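Unit 4: Mixed Items in Deep Bins

Reading before class: Moynihan handout, part 2, on container geometry.

4.1 Container

A bin with sloped inner walls returns most stray items to the floor of the container. The slope also uses up floor area. For the Stakel bin in the course exercises, assume a wall height of 200 mm and a usable floor margin of 11 mm on each side. Items that come to rest on the slope are recorded as "leaning" and scored separately.

4.2 Item classes

Mixed bins are sorted by shape and surface before they are sorted by size. The classes used in this unit are:

Block, channel type. Open on top, straight edges. Defined by length and wall thickness.
Ring. Round outer edge, central hole. Foam rings deform under load, so record the uncompressed diameter.
Brush. Three zones — bristles, body, handle — each with a different stiffness. Record the direction of the bristles.
Wheel. Record whether it lies flat or stands on its edge. 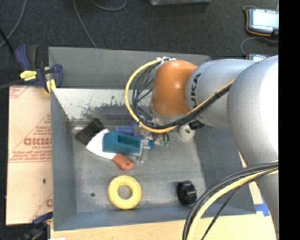

Figure 4.1. Mixed bin with channel-shaped block, hand brush, foam ring and small wheel. Note the overlap of block and brush body.

4.3 Overlap

Two items overlap when one hides any part of the other from the viewing side. Overlap does not prove contact. In Figure 4.1 the block covers part of the white brush body, while the bristles point toward the upper left and the handle runs to the lower right. The pair is recorded as one overlap, block over brush.

Orientation is given as the angle between the long axis of the item and the near wall, from 0 to 90 degrees. Rings have no long axis and are entered as "n/a".

4.4 Exercise

Use the Zosau record sheet. Set 47 is the practice set and is not graded. Enter class, orientation and overlap for each item, then list the order of removal. Sheets go in the Skadeo folder before 9 a.m.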